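Shop > TV & Audio > Spare Remotes > Narkard replacement remote

Narkard replacement remote, black

I started selling these because I lost my own. It went out with the recycling one October (inside a pizza box, we think) and I spent a whole winter getting up off the couch to change the channel! So I know how you feel if you've landed on this page, and I've kept the Narkard in stock ever since.

It's the one I'd hand to anybody who hates remotes with fifty identical little black squares on them. The arrow ring is white and it's easy to find with your thumb — that was the thing that sold me. My old one had arrows so small I kept muting the TV when I wanted to go left.

Then you get the four colored buttons, blue, yellow, green and red, which my TV uses for the text pages and for sorting recordings, and some gray ones under those. I use the colored ones way more than I thought I would.
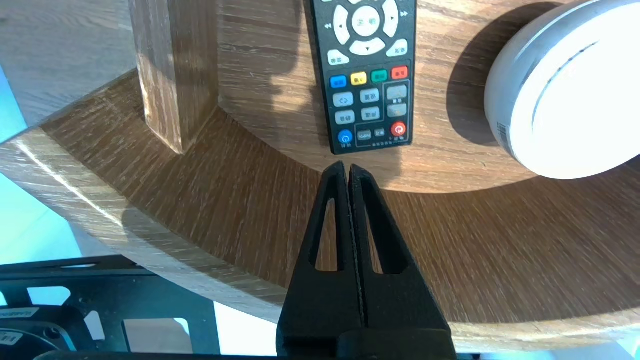
Dotty in Letport wrote in to ask whether it will work her Prerkico set as well as the box, and whether she has to type in one of those long codes from the back of a booklet. She has two remotes on the go at the moment and would love to be down to one.

Yes to the Prerkico, Dotty! I've paired it with two of them myself. No booklet either, you hold the center button down until the TV answers and then let go. The box is a different story and depends on the model, so send me what's printed on the sticker underneath and I'll look it up before you spend any money.

For everybody else, it takes two AAA batteries, which I don't put in the package (sorry, the postage gets silly). It's fine with most Prerkico and Chatzigeorgiou sets. The older Chatzigeorgiou ones with the rounded stand can be stubborn about the colored buttons, everything else on them works and I still use one in my kitchen.

Wipe it with a barely damp cloth, please don't spray anything straight onto it — I've killed one that way.

I bought in 50 for this batch and they're going out from Letport within 9 working days. If yours won't pair, email me before you send it back and we'll try a couple of things first.

Page updated 18 Mar 2022

3,261 shares
9 comments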